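Plattner planner, release 8: gallery

Plattner is the motion planning layer we maintain at Flernildale. Release 8 replans at 40 Hz and checks each grasp against the depth map before the fingers close.

Pre-grasp pose beside the banana, fingers open between it and the fruit tray. 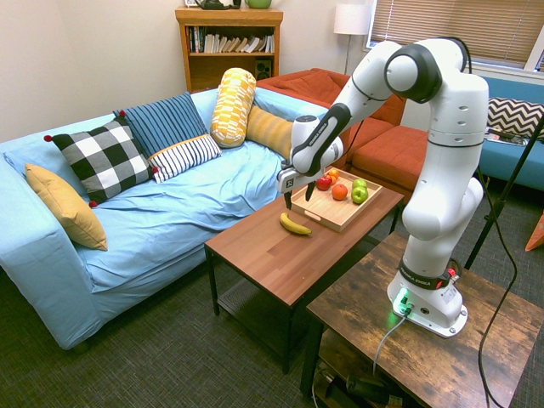 What happens if no valid path is found?
The arm holds its last safe pose and the planner retries with a new seed, up to 40 times.

Banana gripped near the stem, held just above the corner of the tray.
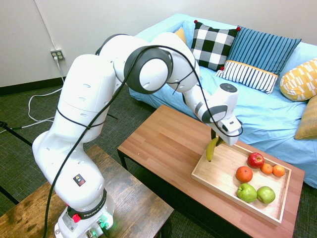
Retry counts go to the Guston log viewer, along with joint torques. The current test set has 131 grasps.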